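미니어처 워게임용 강·개울 지형 만들기 (6mm~15mm 공용)

급하게 씁니다. 다음 모임까지 강이 한 줄 필요하다는 사람이 둘이나 있어서, 메신저로 따로 설명하느니 그냥 여기 올림. 예전에 올린 언덕 만들기 글이랑 이어지는 내용이지만 안 읽어도 됨.

결과물은 이런 것. 길이 제각각인 납작한 강 조각 여러 장. 매트 위에 툭툭 놓고 이어 붙이면 강. 게임 끝나면 겹쳐서 상자에. 테이블에 홈 파는 방식 아님. 홈 파는 거 멋있긴 한데 전장 하나밖에 못 씀. 나는 매달 다른 전투를 돌려야 해서 탈락.

지금 만드는 강은 Udcombe 시나리오용. 왕당파가 다리 하나 여울 하나 놓고 버티는 전투. 강이 없으면 그냥 들판에서 줄 맞춰 서 있는 게임이 됨. 시나리오 쓴 사람은 Bello Afolabi, 규칙은 우리 모임 하우스룰 Fistville. 규칙 쪽 이야기는 맨 밑에 조금.

준비물

- 바닥재: 얇은 비닐 장판 자투리. 동네 인테리어 가게에 가면 그냥 주기도 함
- 아크릴 코크(실리콘 말고 꼭 아크릴. 실리콘엔 물감 안 올라감)
- 고운 모래, 굵은 모래 조금
- 목공풀
- 아크릴 물감: 짙은 갈색, 중간 갈색, 모래색, 짙은 녹색, 검정, 흰색
- 유광 바니시. 수용성
- 정전기 잔디, 터프트, 잔가지
- 커터칼, 쇠자, 헌 붓, 플라스틱 헤라
- 종이 마스크(모래 털 때), 신문지

장판이 왜 좋냐. 휘지 않음. 정확히는 휘는데 다시 펴짐. 하드보드나 MDF로 하면 풀 바르는 순간 바나나 됨. 나도 첫 강을 두꺼운 종이로 만들었다가 양끝이 들려서 보병 대대가 강 건너다 말고 미끄러져 내려왔음. MDF는 두께 때문에 강이 땅보다 높아 보이는 문제도 있고.

Vishwakarma에서 나오는 강 세트를 사도 됨. 조각 이음매 깔끔하고 칠도 잘돼 있음. 근데 직선이 너무 많고 곡선이 두 가지 각도뿐이라 지도랑 맞추기가 어려움. 시간 없고 돈 있으면 그거 사세요. 진심.

1단계. 폭 정하기

이거 먼저 안 정하면 나중에 다 버림.

내 기준은 70mm. 물 폭 말고 둑까지 포함한 전체 폭. 물은 그 안에서 넓어졌다 좁아졌다 해도 되는데 조각 양끝에서는 무조건 같아야 함. 끝단 폭, 물이 시작하는 위치, 둑 높이. 세 개가 똑같아야 어느 조각을 어디 붙여도 이어짐.

두꺼운 종이로 끝단 본을 하나 만드세요. 70mm 선 긋고, 둑 자리 표시하고, 물 자리 표시. 이 본을 모든 조각 양끝에 대고 연필로 옮기는 것. 본은 버리지 말고 상자에 같이 보관. 내년에 조각 추가할 때 없으면 울게 됩니다. (작년 3월에 울었음)

개울은 반 폭으로 따로. 강이랑 섞을 거면 합류 조각이 하나 필요함. 그건 5단계 뒤에.

2단계. 자르기

장판 뒷면에 그립니다. 무늬 있는 쪽이 아래로 가느냐 위로 가느냐 물어보는 사람 많은데, 거친 쪽이 위. 코크가 잘 붙음. 매끈한 쪽은 바닥.

직선 조각도 완전 직선으로 자르지 마세요. 살짝 구불구불. 자연에 자로 그은 강은 운하밖에 없음. 단 양끝은 쇠자 대고 직각으로. 여기만 정확하면 나머지는 대충 해도 티가 안 남.

곡선은 45도 조각을 넉넉히. 90도 하나보다 45도 두 장이 훨씬 쓸모 있음. 좌우 구분은 없음, 뒤집는 게 아니라 돌려서 쓰는 거니까.

한 세트로 나는 17장 만들었음. 긴 직선, 짧은 직선, 완만한 곡선, 급한 곡선, 여울, 다리 자리, 합류, 끝(테이블 밖으로 나가는 쪽). 이 정도면 보통 크기 테이블을 대각선으로 가로지르고도 남음. 처음이면 절반만 만들어도 됨.

자른 다음 가장자리를 칼로 비스듬히 깎기. 귀찮아도 하세요. 안 깎으면 매트 위에 강이 쿠키처럼 얹혀 있음.

3단계. 표면 닦기

장판은 공장에서 나올 때 뭔가 묻어 있는 듯. 주방세제 한 방울에 미지근한 물, 헌 칫솔. 헹구고 마른 천으로 닦고 뒤집어 말리기. 극세사 천이 제일 낫고 휴지는 비추, 부스러기가 남아서 나중에 칠하면 다 보임. 헌 티셔츠도 괜찮음. 보풀만 없으면 뭐든.

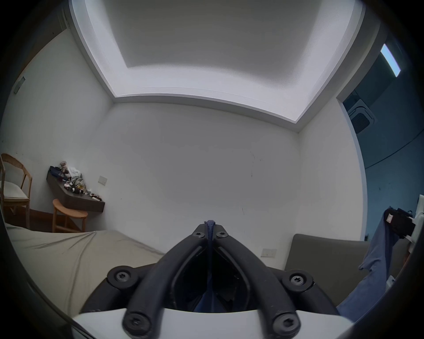 얇게 접혀 물린 파란 천

닦고 나서는 윗면에 손 대지 않기. 손기름 묻으면 거기만 코크가 들뜸. 가장자리로 잡으세요.

사포질은 선택. 거친 면이 충분히 거칠면 안 해도 되고, 반들반들한 장판이면 굵은 사포로 쓱쓱 몇 번. 사포질했으면 다시 닦아야 함. 순서 바꾸지 말것.

4단계. 둑 올리기

코크건으로 양쪽 가장자리를 따라 한 줄씩 쭉. 한 번에 많이 짜지 말고. 그다음 물 묻힌 헤라로 바깥쪽을 눌러 펴서 경사를 만듦. 바깥은 완만하게, 물 쪽은 조금 가파르게.

끝단에서는 아까 만든 본 확인. 둑이 본보다 넓으면 젖었을 때 긁어내기. 마르면 칼로 잘라야 하는데 지저분해짐.

코크 젖어 있을 때 바로 모래를 뿌립니다. 둑에만. 굵은 모래 먼저 여기저기 조금, 그 위에 고운 모래. 손가락으로 살살 눌러주고 10분쯤 뒀다가 털기. 남은 모래는 신문지 접어서 통에 다시.

물 자리에 모래가 들어갔으면 붓으로 쓸어내세요. 안 쓸면 바니시 올렸을 때 강 한가운데 오돌토돌 여드름. 여울 조각은 반대로 일부러 굵은 모래를 물 자리에 흩어 놓음. 그래야 한눈에 여기가 건너는 데구나 알지.

하루 말리기. 헤어드라이어 쓰지 마요. 겉만 굳고 속이 안 굳어서 나중에 갈라짐. 해봤음.

5단계. 칠하기

물은 파랗게 칠하지 않습니다. 이게 제일 하고 싶은 말임.

테이블에서 파란 강은 수영장처럼 보임. 유럽 쪽 강이면 갈색이랑 짙은 녹색. 순서는

전체를 짙은 갈색으로. 둑이고 물이고 다. 모래 사이까지 들어가게 물 조금 타서.

물 가운데에 검정 섞은 짙은 녹색. 깊은 데라는 느낌으로. 가장자리로 가면서 중간 갈색을 섞어 풀어줌. 젖은 상태에서 젖은 물감 올려서 붓으로 문지르면 됨. 경계선 보이면 다시 문지르기. 잘 안 되면 스펀지로 톡톡.

둑은 중간 갈색으로 드라이브러시, 그다음 모래색으로 더 살살.

여울은 가운데까지 전부 밝게. 모래색 섞은 갈색. 얕으니까.

끝단 색 주의. 조각마다 물감을 새로 섞으면 색이 다 달라서 이어 붙였을때 줄무늬가 됨. 모든 조각 늘어놓고 한 색씩 한꺼번에 칠하세요. 그리고 섞은 물감은 뚜껑 있는 통에 조금 남겨 두기, 보수용.

합류 조각: 강 폭 본이랑 개울 폭 본 둘 다 써서 T자 말고 Y자로 자르기. 직각으로 만나는 개울은 배수로 같음. 칠은 개울 쪽을 조금 밝게 하고 섞이는 데서 풀어주면 끝.

6단계. 물 광택

유광 바니시. 한 번으로는 모자람. 얇게, 말리고, 또 얇게. 나는 네 번 올림. 두껍게 한 번에 부으면 뿌옇게 굳음.

마지막 층 올리기 전에 흐름을 조금 넣고 싶으면 흰색을 아주아주 묽게 해서 여울 쪽 돌 뒤에 살짝. 살짝입니다. 욕심내면 급류 래프팅 됨.

레진은 안 씀. 예쁘지만 이 방식에선 장판이 휘니까 금이 감. 그리고 냄새. 가족이랑 같이 사는 사람은 알 것.

둑에 바니시가 튀면 나중에 무광으로 덮으면 되니까 당황 말고.

7단계. 풀 심기

목공풀 점점이 찍고 정전기 잔디. 둑 전체를 다 덮지 말고 흙이 보이는 데를 남기기. 물가엔 키 큰 터프트 몇 개. 끝단 근처엔 심지 않기, 조각끼리 부딪혀서 제일 먼저 빠지는 자리임.

매트 색이랑 맞추는 게 중요. 내 매트는 Eleck 가을색인데 여름 잔디로 둘렀더니 강만 혼자 6월이었음. 매트 귀퉁이에 잔디를 조금 대보고 고르세요. 두 가지 색 섞으면 어지간한 매트엔 다 맞음.

나무는 강 조각에 붙이지 마세요. 겹쳐서 보관 못 함. 나무는 따로 받침에 꽂아서 게임할 때 물가에 놓기.

보관

조각 사이에 베이킹용 종이 한 장씩. 바니시가 다 마른 것 같아도 여름에 쌓아 두면 서로 붙음. 완전히 굳기까지 2주는 그냥 펼쳐 두는 게 안전. 급하면... 급해도 종이는 꼭.

세우지 말고 눕혀서. 그리고 차 트렁크에 한여름에 두지 말것. Ikechukwu Odukoya가 개울 세트를 그렇게 날렸음. 장판이 녹은 건 아니고 둑이 옆으로 흘렀더라고.

게임에서 쓸 때 (Fistville 기준)

- 강: 다리와 여울 외에는 통과 불가. 시나리오에 따로 적혀 있으면 그거 우선
- 개울: 건너는 데 이동력 절반. 대형은 흐트러짐 마커 하나
- 여울: 보병은 종대로만. 포병은 한 턴 꼬박
- 둑에 붙어서 수비하면 근접전 첫 라운드만 이득. 사격엔 이득 없음. 이거 자꾸 헷갈려 하는데 없음

강 폭이 실제 축척보다 넓은 건 맞아요. 거리 축척으로 따지면 우리 강은 도나우급임. 어쩔 수 없음. 부대 받침이 다리에 올라가야 하니까. 축척 따지는 분들 메일은 정중히 사양.

조각이 부대 받침 밑에 애매하게 걸칠 때: 받침 앞쪽 모서리가 물에 닿았으면 들어간 걸로 침. 싸우지 말고 게임 시작 전에 합의.

자주 묻는 것

장판 대신 펠트는?
되긴 함. 코크를 전체에 발라서 뻣뻣하게 만들면. 근데 끝단이 안 깔끔함. 길 만들 때는 펠트가 더 좋고 강은 장판.

코크에 물감을 미리 섞어도 되나?
됨. 갈색 물감 짜서 같이 개면 나중에 까져도 흰 속살이 안 보여서 좋음. 다만 굳는 시간이 길어짐. 나는 급해서 안 섞음.

28mm에도 쓸 수 있나?
개울로는 충분. 강으로 쓰려면 폭을 더 넓게 새로 만드는 게 낫습니다.

둑이 조각 휠 때 갈라져요.
코크가 너무 두껍거나 싼 퍼티를 산 것. 통에 '탄성' 이라고 적힌 걸로. 갈라진 데는 목공풀 흘려 넣고 모래 다시 뿌리면 안 보임.

바니시가 뿌옇게 됐어요.
기다려 보고 이틀 지나도 그대로면 얇게 한 번 더. 그걸로 투명해지는 경우가 있고 아닌 경우도 있고. 아니면 그냥 탁한 강입니다. 비 온 다음날이라고 우기기.

다리는 다음 글에서. 돌다리 하나, 나무다리 하나 만들 건데 지금 돌다리 난간이 말썽이라 좀 걸림. 9월 6일 모임에 강은 들고 갑니다. 끝단 본 필요한 사람은 그때 종이랑 연필 가져와서 베껴 가세요.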